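Report of the Bedroom Workshop

Submitted to the Himlow Residents' Workshop on Tuesday, November 24, 2020, by Gladys Mrema.

1. Purpose

The undersigned was granted the sum of 200 to build, at home, a hand tool with two yellow fingers for the gathering and folding of household cloth. The tool is entered in the register as Mussa. The register allows for no other remarks, and so they are made in this report.

2. Conduct of the Work

Work was carried out in the bedroom, on the bed, the kitchen table having been claimed by my mother for the duration. Rehema Mwaipopo attended as second member. She had resigned from the project in writing 21 days earlier and had not withdrawn her letter. She brought her own screwdriver.

Masks were to be worn by both members. Conversation was limited to cloth.
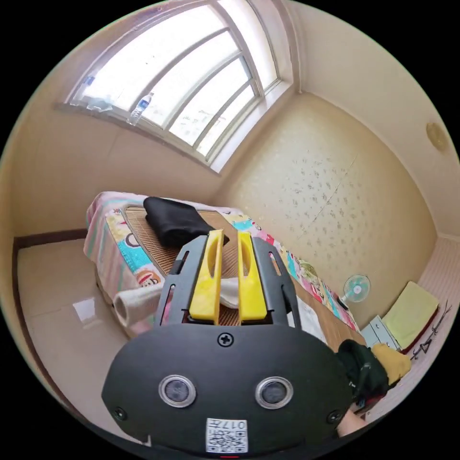
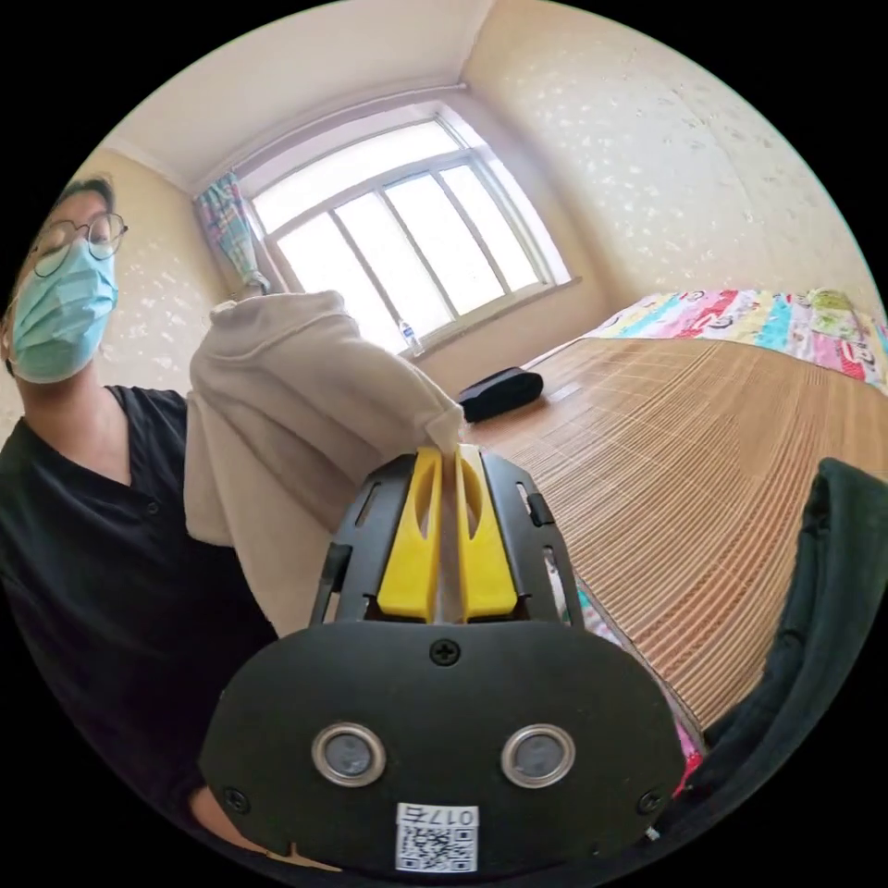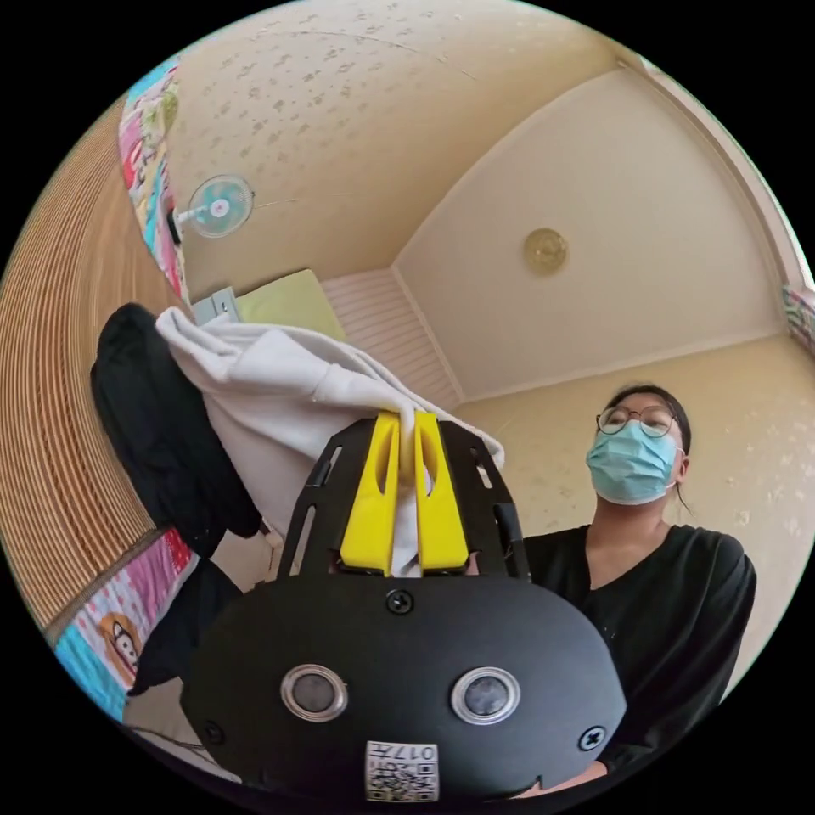

3. Findings

The fingers close on a fold and keep it. A sleeve is harder – the tool must come to it from the side, and slowly. Ms. Mwaipopo stated that I had always come at things too quickly. This was entered in the minutes at her request.

At the 55th attempt she took the tool from me without the form required for a transfer of equipment. She lifted a sleeve, laid it across the mat and smoothed it with her free hand. I raised no objection.

4. Matters Outstanding

The oval openings in the fingers should be made slightly wider. The letter of resignation remains on file. Ms. Mwaipopo has asked what would be needed to have it returned, and I have informed her that the procedure takes until December. She said that she would wait in the kitchen.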